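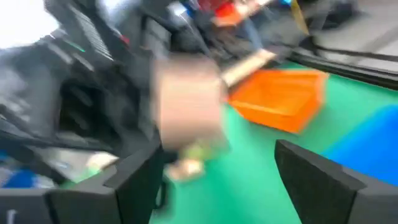 From: Demetrio Salcedo
To: blocks-and-baskets list
Date: August 2023
Subject: Re: [blocks] Loose blocks, sorting by colour or by shape

On Friday the Bravo centre wrote:

> We have taken over the cupboard from the old playroom and it is
> full of loose blocks in bin bags. Most look like the Grustine
> sets, some are odd ones. Before we start, has anyone settled on
> colour or shape? We have tried colour with the under-fives and it
> goes well until they get to the plain ones and the pale ones, and
> then everything ends up in whichever basket is nearest.
>
> Also, which baskets are people using? Ours are deep tubs and the
> small pieces vanish to the bottom. And is it worth keeping a
> count, or do we just weigh them?

Colour first, then shape, and only if you have the patience for shape. We did the whole of the Sornuven store in May and I kept notes, so I'll go through it in the order you asked.

When we tipped everything out we had 1,344 pieces. I had expected something like two full sets' worth of cubes and a few bags of extras, but 700 of them were cubes and the rest was a mixture of cylinders, triangles, oblongs and arches, plus a lot of things that had never been blocks at all. Beads, a cotton reel, the wheels off something. Those went in a separate box and we are still arguing about the box.

For the colour sort we put out a basket for each main colour and tip a small heap in front of the child. A small heap matters. If you put out a whole bagful they build with it, which is fair enough, but then you are not sorting. A dozen pieces is plenty for the youngest ones, and they will ask for more if they want more.
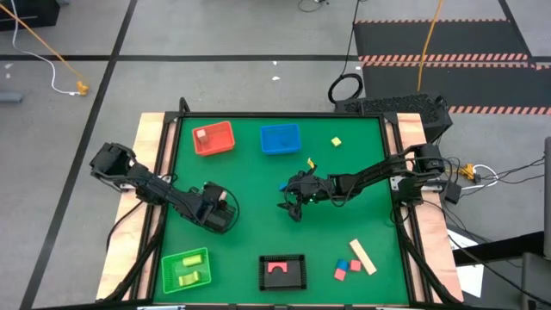 The pale ones are a nuisance for us as well. Grustine changed its colours at some point and the older yellow has gone towards green, or the green has gone towards yellow, I have never been sure which. We had two grown-ups putting the same cylinder in different baskets on the same afternoon. In the end I made a ruling that anything yellowish-green counts as green and anything you would call yellow without thinking about it counts as yellow. Write it on the lid. It will save you having the conversation again every week.

Plain wood has its own place. With us it goes in with the red, for the dull reason that the red had the most room left. If you have the shelf space, give it a basket of its own. The children don't mind either way as long as it stays the same from one week to the next — it was when we moved it that things went wrong.

On baskets: I would get rid of the deep tubs. We went over to the small Drestico ones, the oblong sort, and they are shallow enough that a child can see what is in there without tipping it out. They stack when empty. The red has lasted well, the blue less so, and one of ours has split at a corner, but they are cheap to replace. We bought 50 to begin with and that was too many. I can let you have some of the spares if somebody can collect.

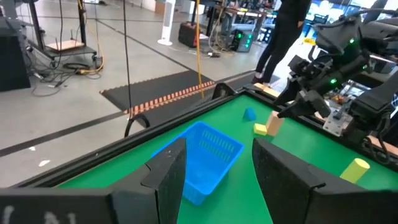

Shape sorting is where I would hold back. We tried it with the older group and it worked well enough for cubes and cylinders, which they know by name, and badly for everything else. Triangles are the ones that go astray. The little blue one is typical: it belongs in the blue basket by colour, and it will sit on the table right beside the basket while people reach past it for the cubes and the tall upright oblongs. Cylinders have their own trouble, they end up on their sides and then they travel. Have a table with a lip round it if you can find one, or put a cloth down. Slotted sides on the basket are good for letting the dust out, though you will want to check that your smallest pieces don't go through. Ours don't, but the beads did.

As for counting, we count once a year and leave it at that. The second time through we stopped at almost 600 and weighed the remainder on the kitchen scales, and the answer was close enough for what we need. If you lend sets out then count those properly, with the number on a label inside the lid, and let the loose stock look after itself.

Washing, as you will probably ask next. Painted ones get a wiped cloth and a dry one straight after. Don't soak the plain wooden ones, they go furry. Baskets go through the sink with washing-up liquid and drain upside down overnight.

If you find any arches in those bin bags I would be glad of them, we are short in every colour but red. Happy to swap for cubes.

Demetrio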